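Herkden planner now looks before it reaches, and it's open to everyone

The small team behind Herkden, the motion planning toolkit for mobile robots with arms, put out version 4 in November, and there is a lot in it to be happy about. The headline feature is a new way of choosing where the base should park before the arm gets to work. Anyone who has watched a simulated arm stretch for a desktop from a hopeless angle, fail, back off and try the same thing again will know why people have been asking for this.

Until now, Herkden planned in two separate stages. The base drove to a spot near the target, and only then did the arm planner get a say. If the arm couldn't make it, the whole job started over. In the new release both questions are asked together. The planner samples parking spots, throws out the ones where the arm would hit furniture or run out of reach, and scores what is left before a single wheel turns.

"We were wasting so much time driving to places that were never going to work," says Wakana Amano, who wrote most of the new code. "The arm knew it was a bad spot. We just weren't asking the arm!"

Testing was done on Purari, the team's collection of simulated home and office rooms, which has grown to 673 layouts. Some are plain boxes with a table in the middle. The fun ones are the awkward ones: low ceilings, corner desks, chairs left right where you'd like to park. The planner gets a target position, usually shown in the viewer as a small colored ball, and has to find a way to bring the gripper there without touching anything else.

Attic offices have turned into a favorite on the team's weekly calls. An L-shaped desk gives the robot two wings to choose between, and the pedestal leg and its long foot take up floor that the base would love to have. Put the target down by the front corner of the monitor, beside the stand, and the gripper also has to stay clear of the screen.
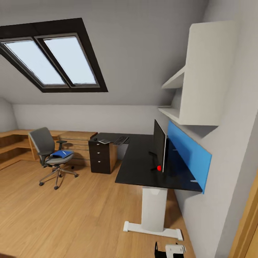

What's new in version 4

Joint base and arm planning is on by default. If you have scripts that depend on the old two-stage behavior, there is a switch to bring it back, and Amano says it will stay for at least the next 2 releases.

Collision checking has been reworked as well. Thin objects such as screens and desk panels used to be padded with the same safety margin as a cabinet, so the planner often decided that a perfectly good gap was closed. Margins can now be set per object, and the defaults are much tighter for flat things that stand upright. Glória Frade, who looks after the perception side, has added a matching setting for real depth cameras, where edges of thin objects tend to come out ragged and you may want some of that padding back.

Then there is the replay viewer, which might be the part people end up using most. Every rejected parking spot is kept along with the reason it was rejected, and you can click through them on a floor map. A red spot means the base itself would collide, an orange one means the arm couldn't reach, and a gray one means the path there was blocked. It's a wonderful way to find out that your robot's shoulder height was typed in wrong, a mistake Frade admits to having made herself.

Trying it on a real robot

The first lab outside the team to run the new planner on hardware is Vukby, where Erlinda Mercado's group has it working on a wheeled base with a 7-joint arm. Their early runs have been limited to reaching for points on tables and shelves, with no grasping yet. Mercado says the parking choices carry over nicely from simulation, though the map has to be fresh. A chair that has been moved since the last scan will still spoil a plan, and live replanning is next on the wish list.

Version 4 can be downloaded from the project page, along with the Purari rooms and a short tutorial that goes from a blank floor to a first reach. Bug reports are welcome, and the team is especially keen to get replay files from rooms where the planner gives up.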